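Packing small cartons with hand-held grippers all shift. What happens to my job?

Fidelina Quintero
I pack small cartons at Zurkadport. Since March, 13 of us have swapped bare hands for grippers, and every move we make gets recorded so the Chambi arms can learn it.

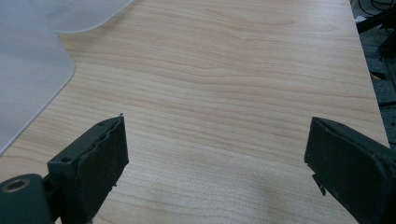 My supervisor calls this "upskilling." So far I have learned to do slowly what I used to do fast. The quota went down, which is nice, but the piece bonus went with it.
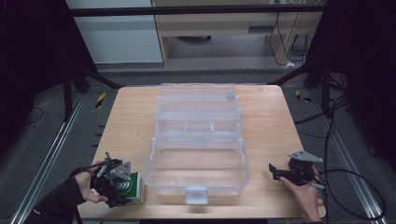 Carton in the left gripper, storage box in the middle of the table.

Has anyone been through this? Do I ask for something now, or wait until the arms show up and ask them?

Abelardo Sánchez
Ask now. At Lunell we recorded some 700 runs before it occurred to anyone to talk about pay. Get three things in writing: an hourly rate that replaces the bonus, breaks for your wrists, and first pick of the jobs tending the arms.
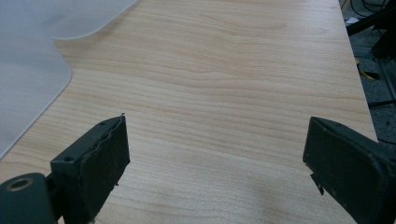 Those jobs do exist – I have one. It's mostly clearing jams and apologizing to the next shift. Two people from my old line moved over with me and the rest went to receiving, where the boxes are heavier.

prisus_nights
just find another job lol

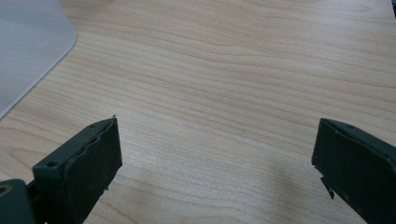

Fidelina said she had asked about the hourly rate and was told it was "a great question," so she was putting it in an email.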